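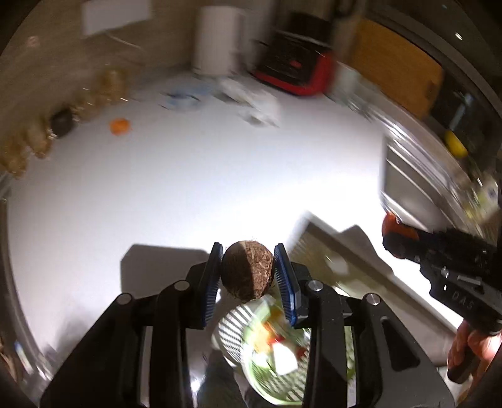

Coconut between padded fingers, with a colander of chopped vegetables underneath. Kitchen work remains the slowest column in our chore table.

Can it clear a counter yet?

By Damian Gajewski

The January issue rated household and shop-floor chores by how close a machine is to doing them without help. Several readers asked for an update on kitchens, so this month's item covers food handling only.

Start with grasping. A small coconut is a forgiving object for a two-finger gripper: stiff, roughly round, and covered in fiber that gives ribbed pads something to bite on. Current systems pick up such things reliably in good light. In the Flasik bench trial, the arm completed 334 picks of hard produce before the first drop, and that drop was traced to a worn pad.

Chopped vegetables are another matter. The pieces differ in size, stick to each other and shift when one is pulled out. Flasik avoids the problem by lifting the whole colander, and we think that is the right choice. A slotted rim offers an edge to hold, but the load moves as the bowl tilts, and the wrist has to correct for it.

The counter itself costs the most time. A home counter carries a toaster, a paper towel roll, spice jars and a sponge, and the layout changes daily. Planners tuned on tidy benches slow down badly here. Tovar reports a cycle of 60 seconds to move one item past standing clutter – a person does it in 2.

Shop floors still look better. The Norley packing line runs some 2,000 parts per shift through a similar two-finger design, with fixed bins and fixed lighting. Very little of that carries over to a sink with a ridged drainboard, where reflections upset depth sensing.

Revised ratings: single hard items, ready. Moving filled containers, supervised only. Sorting mixed cut food, not ready. Wiping down around appliances, not ready and unchanged from January.

Ekorance has promised figures on wet produce. We will print them when the test conditions are included. Corrections to the table can be sent to the usual address.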